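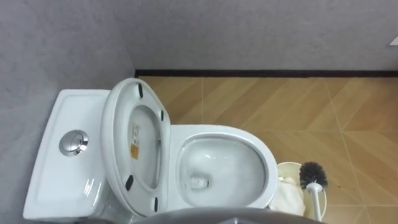 3.2 Controls without words

Household controls have been losing their labels for a long time, and the people who use them have mostly been left to cope. Our interest in this section is the unlabeled choice: a control that offers two or more options and says nothing about which is which. The thermostat with two arrows is at least pointing somewhere. The split push button on a toilet tank, such as the chrome disc divided into two halves in Figure 3, is a purer case. It tells the visitor that there is a decision to be made and then leaves the room, so to speak. Participants in our study had firm views about what such a disc wanted from them, and the views did not match.

Figure 3. A dual-flush push button set in a tank lid, coded in our scheme as "divided, unmarked" (category D2).

We sent a mailed questionnaire to 2,000 households in the Markau district in February and followed it with home interviews in 100 of the households that replied. The questionnaire asked respondents to name every control in their home that they operated "by habit or by guess." The wording was a compromise. An earlier draft said "without understanding," and pilot respondents took it personally.

Four categories came out of the coding. Plain controls (A) do one thing and look it. Marked controls (B) carry a word, a number or a symbol that the respondent could explain. Marked but opaque controls (C) carry a symbol that the respondent could not explain, the usual offender being the oven dial. Divided controls (D) present parts that differ in function, and D2 is reserved for those with no marking at all. We had expected C to cause the most trouble. A symbol that looks like a snowflake under a roof ought to be worse than no symbol, and in the interviews people did complain about ovens with real feeling, sometimes past the point where we had stopped recording.

What they did with D2 controls was stranger. They did not complain. They had rules. A typical household had settled on a reading of its own divided button years earlier, passed it on to children and guests by word of mouth, and never looked at it again. In several homes two adults held opposite rules and learned this during our visit. The interview protocol did not provide for that situation, and the interviewers were told afterward to move on to the kitchen.

The rules themselves fell into a few families. Some people went by size, where the parts differed, and took the smaller part to mean less water. Some went by position and treated the part nearer to hand as the ordinary one. A third group pressed everything at once, on the theory that the manufacturer would sort it out. We recorded this last strategy as "joint press" and found that it was also popular with washing machines, elevator panels and the remote control of the Flulodeo heater, where it switches on the child lock.

Asking people whether a rule worked was less useful than we had hoped. A control of this kind gives poor feedback. The person who presses the wrong half gets more or less of something that was going to happen anyway, and nothing in the room objects. The Myung model of household learning assumes that users correct themselves when the result differs from what they wanted, and it does well for stoves and showers, where the result is felt at once and may involve shouting. It has little to say about a result that is merely a bit larger than necessary. We suggest that the unmarked divided control survives because its errors are so polite.

A word on visitors. Most work on household controls treats the home as a place where the same few people do the same few things, and the guest is left out as noise. Our respondents did not see it that way. Guests were the main reason anyone had ever explained a control aloud, and the main reason anyone had ever put a note on one. Handwritten notes turned up on boilers, gates, garage doors and one piano. They were usually short and sometimes bitter. We photographed the notes with permission and have coded them separately, following the Avari scheme with one addition – a category for notes that contradict an older note still in place.

Some limits should be admitted. Markau has a good deal of newer housing, and an older district would have given us more pull chains and fewer buttons. The interviews were held in daylight, which flatters light switches. Respondents also knew we were coming, and a few had plainly gone around the house beforehand to practice. One had prepared a list. We kept these households in the sample after some debate, on the grounds that a person who studies for an interview about light switches is still a person with light switches.

Section 3.3 turns to controls that carry words but in a language the household does not read.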